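책상과 선반 정리: 전선, 상자, 나무 상판 손질

집안 정리 메모 / 작업 공간 편

작업방을 정리할 때는 바닥, 선반, 책상 순서로 합니다. 책상부터 치우면 올려 둘 곳이 없는 물건이 바닥으로 내려가고, 나중에 그 물건을 다시 들어 올려야 합니다. 한 번에 20분씩 끊어서 하면 방 하나를 이틀이나 사흘에 나누어 마칠 수 있습니다. 타이머가 울리면 하던 칸까지만 마무리하고 멈춥니다.

준비물은 마른 천 두 장, 물을 적셔 꼭 짠 천 한 장, 벨크로 끈, 흰 라벨지, 유성펜, 줄자, 빈 상자 하나입니다. 빈 상자에는 이 방 물건이 아닌 것을 담아 두었다가 마지막에 한꺼번에 옮깁니다.

바닥의 전선

바닥에 늘어진 가는 전선은 먼저 양쪽 끝을 확인합니다. 한쪽 끝이 아무 데도 꽂혀 있지 않으면 그 자리에서 빼서 감습니다. 양쪽이 다 연결되어 있으면 기기를 끄고 플러그를 뽑은 다음 꼬인 부분을 풉니다. 꽂힌 채로 잡아당기면 단자 쪽 피복이 상합니다.

길이가 남는 전선은 손바닥 너비로 느슨하게 접고 벨크로 끈으로 가운데를 묶습니다. 철사 끈이나 고무줄은 쓰지 않습니다. 철사는 피복을 누르고 고무줄은 여름을 한 번 나면 녹아서 달라붙습니다. 전원선은 길다고 꽁꽁 감아 두지 말고 벽을 따라 길게 펴 놓습니다.

커튼이 있는 쪽은 따로 봅니다. 커튼 밑단과 멀티탭이 닿지 않게 하고, 커튼을 걷을 때 전선이 같이 끌려오지 않는지 한 번 여닫아 봅니다. 멀티탭을 벽에 붙일 때는 바닥에서 걸레가 지나갈 만큼 띄웁니다.

가방과 케이스에 라벨 붙이기

검은색 가방이나 케이스는 비슷하게 생긴 것이 여러 개 모이면 열어 보기 전까지 무엇이 들었는지 알기 어렵습니다. 흰 라벨을 윗면에 붙이면 바닥이나 낮은 칸에 두었을 때 서서도 읽힙니다. 높은 칸에 올릴 것은 앞면에 붙입니다.

라벨 하나에는 내용물을, 다른 하나에는 마지막으로 확인한 달을 적습니다. '어댑터, 연장선' 아래에 '2월'이라고만 써도 충분합니다. 천으로 된 겉면에는 종이 라벨이 잘 떨어집니다. 이럴 때는 손잡이에 꼬리표를 달거나 투명한 이름표 주머니를 씁니다.

한 상자에 한 종류만 넣으려고 하면 상자가 끝없이 늘어납니다. 같이 쓰는 것끼리 묶는 편이 낫습니다. 프린터 선은 프린터 용지와 함께, 줄자는 연필과 함께 둡니다.

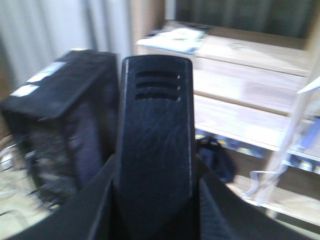 밝은 색 나무 선반과 회백색 커튼. 라벨은 검은 물건의 윗면에 붙어 있다.

선반 칸 나누기

선반을 정리하기 전에 깊이를 잽니다. 우리 집 선반은 깊이가 40cm라 서류 상자를 세로로 넣으면 앞이 조금 남습니다. 남는 자리에 작은 물건을 하나둘 세우기 시작하면 뒤에 있는 상자를 꺼낼 수 없게 되므로, 앞자리는 비워 두는 것으로 정했습니다.

무거운 것은 맨 아래 칸, 매일 쓰는 것은 눈높이와 허리 사이, 계절에 한 번 쓰는 것은 맨 위입니다. 책과 공구처럼 무게가 나가는 물건은 칸 가운데에 몰지 말고 양쪽 기둥 가까이에 나누어 놓습니다. 나무 선반판이 처지기 시작했으면 판을 뒤집어 끼우고 짐을 줄입니다. 뒤집어도 다시 처지는 판은 바꿔야 합니다.

나무 선반은 마른 천으로 먼지를 먼저 걷어 낸 뒤에 꼭 짠 천으로 닦습니다. 순서를 바꾸면 먼지가 결을 따라 뭉칩니다. 물기가 남은 칸에 종이 상자를 바로 올리면 밑면이 울기 때문에, 위 칸부터 닦고 아래 칸을 마칠 때쯤 위 칸에 물건을 다시 올립니다.

선반이 혼자 서 있는 형태라면 벽에 고정하는 부속이 제대로 조여져 있는지도 봅니다. 이사 온 뒤에 한 번도 보지 않은 집이 많습니다. 우리 집도 나사 하나가 반쯤 빠져 있었습니다.

책상 위 전선

책상에서는 모니터 선이 제일 자리를 많이 차지합니다. 선이 모니터 뒤에서 나와 상판을 가로지르면 그 선을 피해 키보드와 마우스를 놓게 되고, 종이를 펼칠 자리도 줄어듭니다. 상판에 케이블 구멍이 있으면 모니터 선부터 그리로 내립니다.

구멍 뚜껑이 뻑뻑하면 돌려서 빼고 안쪽 먼지를 붓으로 털어 냅니다. 플러그가 큰 선을 먼저 넣고 가는 선을 나중에 넣습니다. 내린 선은 상판 밑에서 한 번 묶되, 모니터를 좌우로 돌릴 수 있게 여유를 둡니다. 높낮이를 바꾸는 책상이면 가장 높이 올린 상태에서 선 길이를 맞춥니다.

마우스 선은 구멍으로 내리지 않아도 됩니다. 선이 뻣뻣해서 동그랗게 말려 올라오는 마우스는 책상 뒤쪽에 작은 집게를 하나 붙이고 선을 걸어 둡니다. 집게와 마우스 사이 길이는 손을 가장 멀리 뻗었을 때를 기준으로 잡습니다.

우리 책상은 폭이 154cm입니다. 처음에는 모니터를 정가운데에 두었는데, 왼쪽으로 조금 옮기니 오른쪽에 글씨 쓸 자리가 생겼습니다. 모니터를 옮길 때는 받침대를 밀지 말고 두 손으로 들어서 옮깁니다. 밀면 받침대 밑의 모래 알갱이가 나무를 긁습니다.
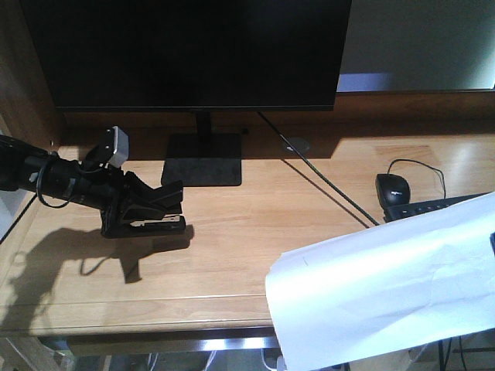
모니터 뒤에서 나온 검은 케이블이 비스듬히 지나간다. 회색 케이블 구멍은 받침대 오른쪽에 있다.

나무 상판 닦기

밝은 색 나무 상판은 얼룩이 잘 보이는 대신 닦은 표시도 잘 납니다. 평소에는 결 방향으로 마른 천질만 합니다. 손이 닿는 앞쪽은 일주일에 한 번 꼭 짠 천으로 닦고 곧바로 마른 천으로 한 번 더 닦습니다.

이음매가 있는 상판은 물을 고이게 두면 안 됩니다. 컵은 받침 위에 놓고, 흘렸을 때는 문지르지 말고 천으로 눌러서 빨아들입니다. 이음매 사이에 낀 지우개 가루나 과자 부스러기는 마른 칫솔로 결을 따라 쓸어 냅니다. 이쑤시개로 파내면 이음매가 벌어집니다.

오일 마감인지 도막 마감인지 모를 때는 눈에 안 띄는 뒤쪽에 물을 한 방울 떨어뜨려 봅니다. 몇 분 안에 색이 진해지면 오일 마감일 가능성이 높습니다. 이런 상판은 한 해에 한두 번 오일을 얇게 바릅니다. 바른 뒤에는 남은 오일을 완전히 닦아 내고 하룻밤 말립니다. 오일을 닦은 천은 뭉쳐서 버리지 말고 물에 적셔 펼쳐 말린 다음 버립니다. 뭉친 천은 저절로 열이 나 불이 붙을 수 있습니다.

컵 자국이 하얗게 남았을 때는 며칠 그냥 두어 봅니다. 마르면서 옅어지는 경우가 있습니다. 그대로 있으면 고운 사포로 결 방향을 따라 가볍게 문지르고 오일을 다시 바릅니다. 도막 마감에는 사포를 대지 않습니다.

창가에 있는 책상은 햇빛이 드는 부분만 색이 변합니다. 자주 움직이지 않는 물건은 계절마다 자리를 조금씩 바꾸어 줍니다. 책상 매트를 깔아 두는 집이면 매트 밑과 바깥의 색이 한 해 만에 달라지기도 합니다.

종이와 문구

책상 위에 내놓는 문구는 매일 손이 가는 것만 남깁니다. 우리 집은 스테이플러, 펜 한 자루, 메모할 종이 정도입니다. 가위와 테이프는 서랍으로 보냈고 한 달을 지내 보니 불편하지 않았습니다. 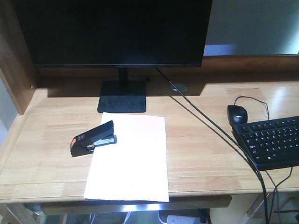
스테이플러를 쓰다가 심이 걸리면 억지로 누르지 않습니다. 심을 넣는 부분을 열고 남은 심을 모두 뺀 뒤, 앞쪽에 낀 심을 핀셋으로 집어냅니다. 손톱으로 빼다가 다치는 일이 많습니다. 다시 채울 때는 심 규격을 확인합니다. 크기가 조금만 달라도 들어가기는 하는데 몇 번 못 찍고 또 걸립니다. 우리는 예비 심 상자 옆면에 규격을 크게 써 두었습니다.

종이는 세 묶음으로 나눕니다. 오늘 처리할 것, 보관할 것, 버릴 것입니다. 보관할 종이는 그날 바로 철하고, 철할 곳이 정해지지 않은 종이는 '미정' 봉투에 넣어 월말에 한 번 봅니다. 이름과 주소가 적힌 종이는 찢거나 잘라서 버립니다. 뒷면이 깨끗한 종이는 반으로 잘라 메모지로 쓰는데, 심이 박혀 있으면 먼저 뽑습니다.

모니터 받침대도 닦는 날을 정해 둡니다. 무광 검은색은 먼지가 금방 눈에 띄고, 젖은 천으로만 닦으면 마른 뒤에 얼룩이 남습니다. 마른 극세사 천으로 가운데에서 바깥으로 쓸어 냅니다. 화면은 전원을 끄고 닦습니다. 꺼진 화면에서는 손자국이 더 잘 보입니다. 유리 세정제는 뿌리지 않습니다.

책상에 옆판이나 뒤판이 붙어 있으면 판과 상판이 만나는 모서리에 먼지가 쌓입니다. 청소기 틈새 노즐을 대거나 납작한 붓으로 한쪽 끝에서 다른 쪽 끝까지 쓸어 모읍니다. 옆판의 나사는 계절이 바뀔 때 손으로 한 번씩 확인합니다. 건조한 겨울을 지나면 나무가 줄어서 헐거워지는 나사가 나옵니다. 조일 때는 전동 드라이버 대신 손 드라이버를 씁니다.

끝나고 나서

처음에 꺼내 둔 빈 상자를 들고 나가 안에 든 것을 제자리에 돌려놓습니다. 갈 곳이 없는 물건은 상자째 현관 가까이에 두고 한 주를 넘기지 않습니다. 남은 벨크로 끈과 라벨지는 선반 허리 높이 칸에 둡니다. 다음에 새 기기를 들이면 그날 선을 묶고 라벨까지 붙입니다.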